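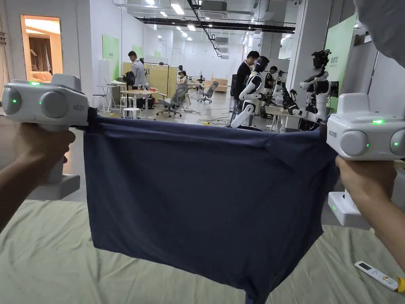 Fig. 6. Navy cloth held by its two upper corners.

Checking fold labels in Tranmont

1. Open the episode and step to the first corner grasp.
2. Compare the label with the view. Ignore the confidence score — it has read high on plain misses.
3. If the top edge sags, leave "taut" unticked.
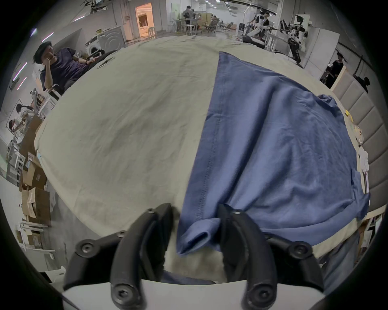
Fig. 7. Blue cuff between the gripper fingers.

4. Mark a cuff as "between fingers", never "grasped", on one view alone.

Caution: auto-label claims to handle sleeves. Check every one by hand.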